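Hand Cream at Bedtime: Your Questions
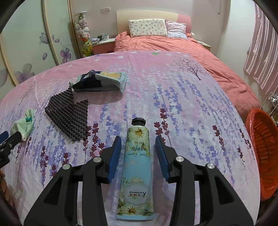
Written by the Windero page editor
Bedroom & Laundry section

Does hand cream stain sheets?
It can. Plenty of labels say "non-greasy" and I don't believe most of them. On a printed sheet, like the pink one with the lavender sprigs, you may not notice a mark until laundry day.

How long should I wait before getting under the covers?
The usual advice is two minutes. I give it 15. Try pressing a tissue to your palm. If it sticks, so will the pillowcase.

Are cotton gloves worth buying?
Maybe. I wore a pair for 20 nights and my hands felt much the same as they did with cream alone. The sheets did stay cleaner.

Can I leave the tube on the bed?
Put the cap on tight first. A screw cap holds up better than a flip top when somebody rolls over on it. A drawer is still a better home for it.

What gets cream out of fabric?
Dish soap, worked in by hand, then a normal wash. Skip the dryer until the mark is gone. I have yet to meet a "miracle" stain stick that did more.

Do I need a separate night cream for hands?
I doubt it. Compare the ingredient lists before you pay extra for the word "night."

Recent questions
- Folding clothes on the bed: good habit or bad?
- Do lavender sachets do anything?
- How often to wash a top sheet

Print this page | E-mail this page

Contact Windero | Copyright 2024 Windero | Back to top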